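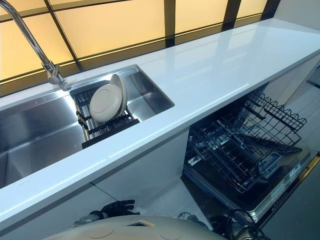

Hi Merle,

Second update on the Sidetis dish-loading work, covering everything since the start of January. I'll try to keep it shorter than the last one (you were very kind about the last one!).

## Where we are

The big news is that we finished collecting demonstrations. We have 800 of them, all teleoperated, all on the same job: take something out of the rack in the sink and put it into the upper rack of the dishwasher. Plates mostly, with pans mixed in so the policy can't get away with learning one shape. I had hoped to be done before the end of January and we weren't, but we didn't have to cut any of the planned dish types to get there, and I'm pretty happy with that trade.

Training is also running without me babysitting it now. Tremblay, our training setup, used to fall over whenever a recording had a gap in one of the camera streams. It now drops the bad stretch, keeps the rest, and writes a note in the log so we can go look at it later.

## The method, and why it changed

In the proposal I said we'd feed the policy all the camera views all the time and let it sort out what mattered. We tried that first. It does work after a fashion, but it leans on the head view nearly the whole way through and then gets clumsy in the last bit before contact, right where the head view is least useful because the hand is in the way.

So we added a small gating network that looks at all the views and decides how much to trust each one from moment to moment. Early in a reach it should mostly listen to the head. Close in, it should shift over to the wrist.
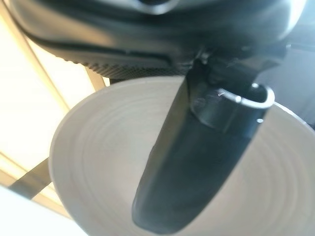

*Wrist view with a finger across the face of a large round white object.*

Getting the gate to shift at the right time took most of February. The trouble is that a close wrist view can be nearly all one color. There's an edge, there's a finger, and then there's a big pale area that gives you almost nothing to hold on to. The first gate we trained saw that and decided the wrist was a bad source, so it went straight back to the head – exactly the wrong lesson!

What fixed it was giving the gate a short memory. It now sees the last few moments of each stream along with the current one, so a view that has gone plain on the way in still counts for something. I can't claim much cleverness here, it was the second thing on the list and I should have tried it first.

The other headache was light. The window behind the counter is lovely to work next to and awful for small cameras. Depending on how the wrist is turned, you can get bright bands right next to very dark metal, and the auto exposure hunts back and forth.
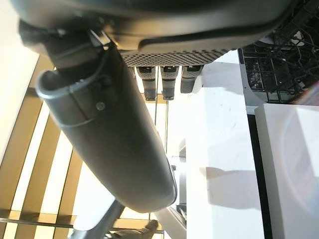 *Wrist view with fingers, an arm link, bright gaps between the wooden slats, and the dish rack at upper right.*

We've locked the exposure for now and we vary the brightness in training instead. I'd like to do something better than that eventually, but it holds up well enough that I don't want to spend your money on it this quarter.

## What we can say about results

The gated version beats the all-views version on plates, and it does it in all three training runs, so I believe it. Where it helps most is the lift out of the rack. The old policy would often close its fingers a bit early and nudge the plate along. The new one waits.

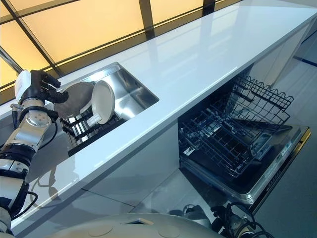

Pans are still hard. The handle changes where the weight sits, and when a pan is standing right beside a plate the hand has to get its fingers into a pretty tight space. The gate doesn't seem to hurt us there but it doesn't help much either, and my guess is that we're short on demonstrations where two dishes stand that close together. I'd rather collect more of those than keep fiddling with the network.

I'm holding off on a results table until the Sosevberg baseline has been run on the same split. It's half set up. You'll get the table when both columns are filled in, and I'll include the failures by type like you asked.

## Money and parts

We're on budget for equipment. The replacement finger pads from Bromex came late but they fit, and we have a spare set in the drawer. Compute is running a little over because of the extra gate experiments, and I'd like to cover that from the travel line if you're okay with it.

## Next up

- Collect more close-together cases, plates next to pans especially
- Finish the Sosevberg comparison
- Start on the lower rack, which we haven't touched yet
- Write up the gate with memory as a short workshop paper

One thing I need from you: a yes or no on moving the travel money. A one-line reply is plenty.

February 27, 2019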